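Ticket 1808 — Moser player drops sound on long loop
Site: Pravance Gallery, Stullport
Status: open

Hi again, me from the gallery. I know the last ticket got closed, but the problem's back, so I'm starting a fresh one as your auto-reply told me to.

Quick recap for whoever picks this up. We're showing a two-channel performance piece by Seija Ikonen, the one where she reads her mother's letters aloud while someone off-camera keeps correcting her. Left screen is Seija, right screen is the hallway. Both run off Moser players and the Guvex scheduler starts them together when we open. The picture stays in sync beautifully! It's the sound on the left channel that goes, usually in the long quiet bit after the third letter, and it doesn't come back until the loop restarts. If you don't know the work you'd assume the silence was on purpose (one reviewer did, and was very complimentary).

What I've tried so far:

Swapped the audio cable. No change.
Swapped the two players. The fault stayed with the left file, so I'm fairly sure it's not the box.
Re-exported the left file from the master with uncompressed audio. It got through one whole morning, I got excited, and then it dropped out after lunch.
Turned off "idle output saver" in Guvex. It turned itself back on overnight — is that meant to happen?

The log has the same line each time: audio sink released, code 3000. I can't find that code in the manual anywhere.

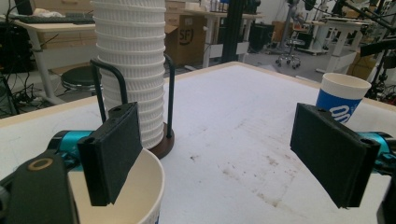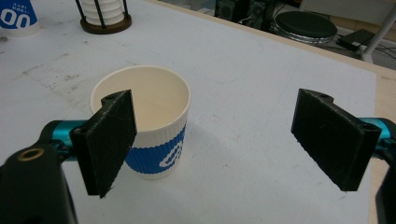
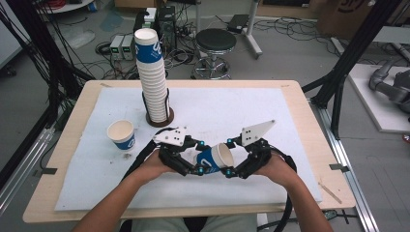
Update, 4 p.m. I dug through the Guvex menus again and there are 2 places to set the idle saver, one under Display and one under Schedule. The Schedule one was still on. I've switched it off and I'm letting the piece run through to close with the volume up a bit from where Seija likes it. Sorry, Seija.

Still need from you: what code 3000 means, and whether a firmware update would wipe our schedule. Please don't quote me the $1395 replacement unit again, we don't have it, and the show runs to the end of September. Phone is fine, but I'm on the front desk and might have to put you on hold.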